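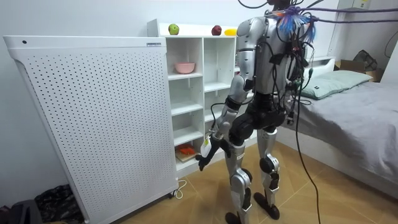
4. Raccorder Brondis au stockage en ligne et activer l'étiquetage Jumis

Cette section suppose que le poste d'enregistrement est installé (section 3) et que vous disposez d'un compte administrateur Brondis. La brochure commerciale parle d'une mise en service « en quelques clics ». Prévoyez la matinée, et évitez le dimanche si c'est votre jour de match.

4.1 Créer l'espace de stockage

1. Ouvrez la console Brondis et choisissez Stockage, puis Nouvel espace.
2. Donnez un nom à l'espace, sans accent ni apostrophe. Le formulaire accepte les deux, mais la synchronisation échoue ensuite avec un message qui parle de tout autre chose.
3. Choisissez la région d'hébergement. L'option « Automatique » est cochée par défaut. Décochez-la : le critère de choix n'est documenté nulle part, et la région ne peut plus être changée une fois l'espace créé.
4. Réglez le plafond mensuel. La valeur proposée est de 50 Go. C'est peu pour un club qui filme toutes ses équipes, et le dépassement est facturé sans avertissement tant que la case Bloquer au plafond reste vide.
5. Cliquez sur Créer et attendez que l'état passe à Prêt. L'état Presque prêt n'a pas de signification particulière.

Attention : supprimer un espace efface les vidéos qu'il contient, y compris celles marquées « protégées ». La protection empêche seulement de les renommer.
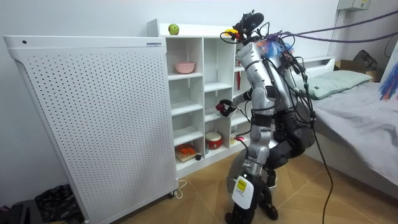
Robot humanoïde, bras tendu vers l'un des casiers du meuble blanc.

4.2 Installer le relais Arnaud

Le relais Arnaud est le petit programme qui envoie les fichiers du poste d'enregistrement vers l'espace en ligne. Il tourne en arrière-plan et consomme, selon son éditeur, une part négligeable de la bande passante. Mesurez vous-même avant de le croire, surtout si la buvette et la billetterie passent par la même connexion.

1. Téléchargez le relais depuis l'onglet Outils de la console. N'utilisez pas la version livrée avec le poste, elle est plus ancienne.
2. Lancez l'installation avec un compte local. Les comptes gérés par une fédération ou une mairie sont souvent refusés.
3. Collez la clé d'accès. Elle n'est affichée qu'une fois, au moment de sa création. Si vous fermez la fenêtre trop tôt, il faut en générer une autre et révoquer la première à la main.
4. Dans Horaires, limitez l'envoi à la nuit. Le réglage « Intelligent » est censé détecter les heures creuses ; sur l'installation de Wumevdale, il a choisi la mi-temps.
5. Envoyez un fichier court et vérifiez qu'il se lit depuis la console – sa seule présence dans la liste ne suffit pas.

Note : le relais garde 2 copies de chaque fichier sur le disque local jusqu'à confirmation de l'envoi. Tenez-en compte si le disque est petit.

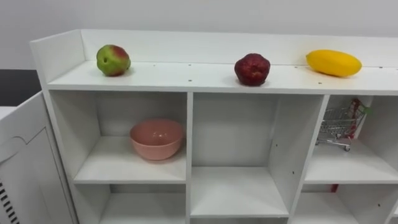

Dessus d'une étagère blanche à casiers, avec trois fruits posés en rang.

4.3 Activer l'étiquetage Jumis

Jumis analyse les vidéos et place des repères sur les actions de jeu : tirs, remises en jeu, changements. Le mot « intelligence » figure souvent dans sa documentation. Considérez le résultat comme un premier tri.

1. Dans la console, ouvrez Analyse et activez Jumis pour un seul espace.
2. Indiquez le sport, le format du terrain et la couleur des maillots. Si les deux équipes portent des teintes proches, saisissez la différence la plus visible dans le champ Remarque (un liseré, un short). L'effet de ce champ reste à démontrer, mais le remplir ne coûte rien.
3. Réglez le seuil de confiance sur Moyen. Sur Faible, chaque ballon ramassé par un entraîneur devient une remise en jeu.
4. Lancez l'analyse sur un match que vous avez déjà dépouillé à la main.
5. Comparez les deux relevés action par action.
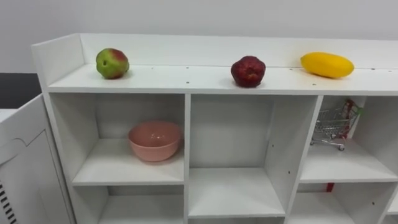 Si les écarts sont nombreux, n'augmentez pas tout de suite le seuil. Reprenez d'abord le cadrage de la caméra fixe : un angle de terrain masqué par un poteau fausse davantage les résultats que n'importe quel réglage. L'assistant de calibrage affiche volontiers « Cadrage optimal » devant une caméra tournée vers le parking – fiez-vous plutôt à la mire.

Précaution : les repères corrigés à la main sont écrasés si vous relancez l'analyse. Exportez-les avant, au format tableur. L'export propre à Brondis ne se relit que dans Brondis.

4.4 En cas d'erreur

Erreur 112 : clé d'accès refusée. Vérifiez l'heure du poste avant de changer la clé. Quelques minutes de décalage suffisent.

Envoi bloqué sur « Finalisation » : arrêtez le relais, attendez que son icône disparaisse, puis relancez-le. Le bouton Réparer produit le même résultat, en plus lent.

Analyse terminée sans aucun repère : le sport sélectionné est revenu à sa valeur par défaut. Cela arrive après certaines mises à jour du module. Corrigez le champ, enregistrez, fermez la page et rouvrez-la pour vérifier que le choix a bien été conservé.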